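Projects > Student Reports > Household Automation
February
By Kinga Dobos and Nimal Barua
Print this page | E-mail this page

Can a machine clear the table yet?

When we told our families we were spending the winter on tidying up, there was a fair amount of laughing, and Kinga's grandmother asked if we could start with her kitchen. We took that as encouragement! Our question for the Surkonell project course was a plain one: if you left a robot arm alone with the odds and ends that pile up on a table, would you come back to a clear table or a bigger mess?

Our supervisor, Viktória Deák, had us begin by reading, and then by doing the chore ourselves with one hand and our eyes half closed (she was quite serious about this). It was a useful afternoon. You notice how much your fingers do without asking you, like nudging a jar a little so it will fit, or letting go of something soft a bit sooner than something hard.

After that we planned 200 tries at picking things up and putting them in a basket. We got through all of them, with a long break in the middle when the arm's power supply had to go back to the workshop. A try counted as good if the object ended up in the basket and stayed there. We didn't care how nicely it lay, although Emese Lakatos, who kept the log with us, would have liked us to.

Blocks were easy. Foam is forgiving, and a cube gives two flat fingers something to press on. Jars went well from the side and badly from the top, where the lid is wider than you think. Round and lumpy things were the real trouble, and the toy food gave us more gray hairs than everything else together. A wide roll of tape was hard in its own way, and we had to teach the arm to go for the wall of the roll instead of trying to hug the whole thing.

The basket itself deserves a word. We had been treating it as a hole to drop things into, but it fills up, and each new object has to find a place among the others.

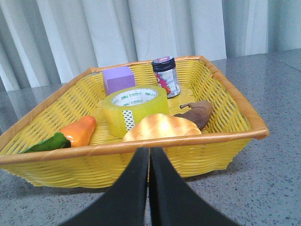

Fig. 1. Seven items in the yellow woven basket, with the carrot's leaves over the near rim.

So, are the machines ready for the chores? For a slow, patient job with things they have met before, we would say nearly. For a family table after supper, we would still keep a person close by. Next term we hope to try cloth napkins, and Jolán Sipos has already promised us a bagful.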